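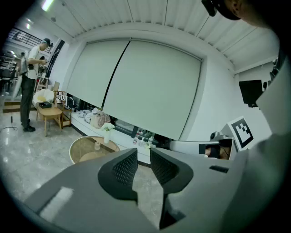

**Wident hand gripper, tried at the Prondenby open day**

I went along on Thursday expecting to be sold something, and I was. Wident's pitch is that you carry the gripper round a room by hand, do ordinary chores with it, and a robot arm learns the job later from the recordings. The arm itself wasn't running that day. We were told it lives at the Trutamport site.

So this is a review of the hand tool only.

**Good points**

- The two black pads have a meshed inner face, and mine held a paper cup without crushing it.
- The squeeze is light. I could work it with either hand.
- Setting up took 2 minutes, with help.

**Less good**

- It's bulky. With the marker board sticking out on its white arm I kept misjudging doorways, and I knocked a chair.
- You can't feel what you're gripping. I dropped a teaspoon twice.
- My wrist ached well before my turn was up.

The leaflet says 813 recordings were enough to teach the arm to clear a table. I asked how often it then clears the table properly and got a long answer with no number in it. The older Casado kit asks for 500 and is just as vague.

Price is £700 for the gripper, headset extra. For a college lab that may be fair. I'd want to see the arm do the job in a room it hasn't met before paying that, and I've asked for a date at Trutamport. No reply so far.

Two stars out of five, with the second one for the pads.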